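The cable drawer has become a lifestyle category. Walk into any homewares chain in January and there's a whole bay of it: felt pouches, silicone straps, little trays with dividers, all promising that the knot behind your television is a moral failing you can shop your way out of. I've been tidying cords for this magazine for four weeks now, at the kitchen bench and lately on a borrowed marble-look surface with better light, and I remain unconvinced by most of it.

The pitch goes like this. Buy the kit, sort by colour, coil everything, label it, and you'll never again crouch behind a desk pulling on the wrong plug. Kandell sells a starter set on that basis. So does Civau, whose leaflet claims the average household owns 700 metres of cable, a figure it doesn't source and which I'd want to see unrolled down the street before I believed it.
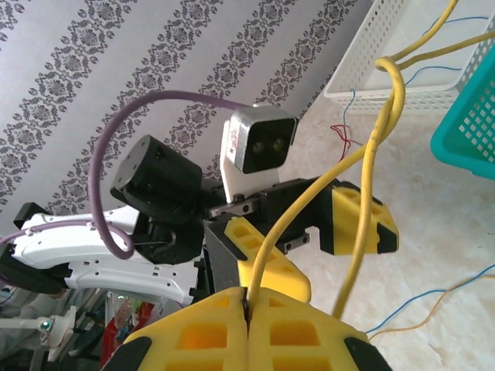
**HOME & ORDER | The Coil Test**

Thick cable is where the advice falls over. A matte yellow one like this has its own opinion about where it wants to bend, and it will hold a loop only while something is holding it. The leaflets show slim white phone chargers wound into perfect rounds. They never show anything with a proper jacket on it.

What you're told to do is pinch the cable, bring the rest over in an even loop, and keep going. What you're not told is that winding the same way every time puts a twist in the thing, and the twist has to come out somewhere. Sound crews get around it by flipping every second loop under. It takes an evening to learn and costs nothing, so you can guess how much shelf space it gets.

I tried the Kahraman straps for this part. They're fine. They're hook-and-loop tape, cut short, in a box, at a price that assumes you've never been to a hardware store. The Grumex clips were worse: good grip on a lamp cord, hopeless on anything fatter, and two of them snapped before lunch on the Thursday.

Colour is the one bit of the system I'll defend. A red wire and a yellow cable can be told apart from across the room, and no label maker improves on that. But most of us don't get to choose. Our cords come in black or white, in the box with the toaster, and recolouring them with stickers is a hobby for people who have run out of shows to watch.

Then there's the basket. Every organizing guide arrives at the basket eventually, usually after several pages of telling you that loose storage is the enemy. You're meant to line it up on something pretty, photograph it, and feel better about the spare room. 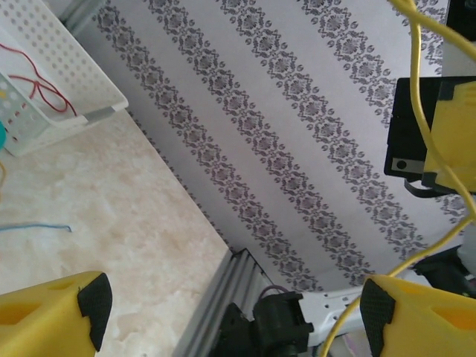 ## What a basket will and won't do

A white plastic basket with holes in its sides is a perfectly good object. It's light, you can rinse it, and you can find the cord you're after without tipping it out. It does nothing about tangles. Red wire dropped in loose is a red tangle in a basket, and the nice damask print beside it, grey scrolls and all, doesn't change that.

Nor does it catch the small stuff. Thin pale blue thread and wisps of yellow end up on the bench, where they're easy to miss against cream and tan veining. I'd sooner have a jar with a lid for those.

If you want a recommendation, it's a dull one. Learn the over-under coil. Tie each cord with a scrap of string. Throw out any cable you can't name the purpose of, and be strict about it, as my own pile shrank by more than 20 when I finally was. Put what's left in whatever basket you already own.

I've kept the Kahraman straps, mostly for the extension lead in the garage. The Civau trays are holding teabags.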